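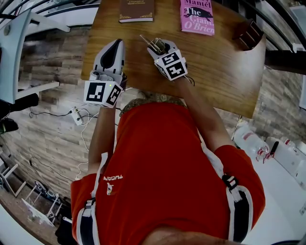
Budgeting for a handheld gripper setup: how to plan the buy

Search this site Enter keywords Go

5 min read

Quick one, written between two other things. People keep asking how to put a budget together for handheld gripper recording -- the kind where a person wears a harness and works with a gripper in each hand, and the arm comes later or never. Most of the quotes I get shown are missing the same lines. So, the order I do it in.

Step 1. Write down the tasks before you price anything

One page. What objects, what size, what table. Small metal parts, books, cups, whatever. If everyone on the team wants something different, get them to agree on the first month only and leave the rest.

At Hudville we skipped this and bought fingers too wide for the hardware the client sent us. Little brass fittings, mostly. Two weeks lost waiting on the narrow ones.

Put on the page:
- smallest object, largest object
- one hand or two
- seated or standing
- how many hours a day somebody will really be holding the things

Last one matters more than it looks. Weight in the hand is a budget item. A heavier gripper means shorter sessions, shorter sessions means more paid days.

Step 2. Count stations, then people

A station is one harness, two grippers, whatever is logging, one table. Price a single station all the way down before you multiply. We plan for 4 stations at a site like Trulgate and start with one. Run one for a couple of weeks, fix the list, then order the other three. Ordering all of them up front gets you a small discount and then four copies of the same mistake.

People: don't share harnesses across body sizes if you can help it. Straps get re-adjusted every swap and it eats the morning. Roxana Apaza runs our floor and keeps two sizes per station. Costs more, she's right though.

Step 3. The gripper line

Get these in writing from the vendor:
- price per pair, not per unit. Left and right are sometimes different parts
- are marker cubes included, and what do replacements cost
- spare fingers, how many in the box
- cable or battery. If cable, length and connector type
- who calibrates, and do they charge for doing it again

Marker cubes get knocked and the faces scuff. Buy spares with the first order, shipping one cube later costs silly money. We hold 12 in a drawer for the four stations. Store them flat and dont let anyone stick tape on the faces.

Cables, same story. The thin ones running back along the forearm go at the connector first. One spare per hand minimum.

Step 4. Power and cabling

This is the line that's always missing. Every station wants outlets, and the outlets are never where the table is. Walk the room with a tape measure. Note for each station:
- distance to the nearest wall outlet
- how many things plug in at once (chargers too)
- where people walk

Then budget for strips with enough sockets, cable covers, velcro ties, a label maker if you don't own one. We spent $514 on this for the Trulgate room and had put down zero. Not a big number but it came out of the spares money and then there were no spares.

A strip on the floor next to the table is how everybody starts, fine, but loose cable near somebody's feet while they're watching their hands is a bad mix. Mount the strip under the table edge if the table can take screws. Ask the landlord first at a rented place, Nikola Mujić had to pay for a tabletop at Cabrera.

Step 5. Table and objects

Any solid table. Check the height seated and standing. Don't buy the nice adjustable ones in round one.

Objects: set aside a small monthly amount and let the floor lead spend it without asking. Used books, hardware store odds and ends, kitchen stuff. Going through purchasing for a three dollar clamp is a waste of everyone's afternoon. Keep a bin per station so things rotate between rooms.

Also shelving. Stands, boxes, drinking water, bags, all of that ends up on the floor around the station otherwise. Cheap wire shelving is enough.

Step 6. Storage and the machine that reads it

Ask for the data rate per hour per station, multiply by the hours from step 1, double it. Piyumi Kumarasinghe does ours and she doubles it, I used to argue. Two copies, one off site. Put drives in the first-year budget as a repeating line because you will be buying them again in spring.

Check that the logging computer takes every gripper and the headset at once. Vendors test with one station on a clean desk.

Step 7. Contingency

I put 20 percent on top of hardware only. Not on wages. If finance wants to cut it, cut a station instead and keep the percentage.

Things that have eaten ours so far:
- customs on a return shipment
- second round of calibration after a drop
- harness buckles, a whole bag of them
- replacement chargers, wrong plug

Step 8. Order dates

Lead times are longer than the website says. Get a ship date on the quote. We placed the Galla order in August thinking that was early and it wasn't. Order in this order:
1. grippers, cubes, spare fingers
2. harnesses
3. logging computer and drives
4. tables, power, shelving

The last group you can get locally in a day or two so don't let it sit in your hallway for two months.

Step 9. Acceptance check

Before you sign off on the invoice, one person runs a full session on the new kit. Full length, real objects. Check both hands track, both cables hold, lights come on, files open on a diffrent machine. Write down serial numbers while you're at it. Ekene Usman sends them to the vendor the same day with the session file attached and has had much less trouble with warranty claims than I have.

If something's off, don't pay the balance yet. Say what's wrong, in one email, with a photo.

Renting instead

Worth it for under a month. Behrouz Yazdani rented for the Cabrera pilot and it came out fine, but read the damage clause -- marker cubes and fingers were both counted as damage and not as wear. Ask them to move those to consumables. They did it when he asked.

Spreadsheet template is getting cleaned up, I'll add it to this page when the formulas stop breaking.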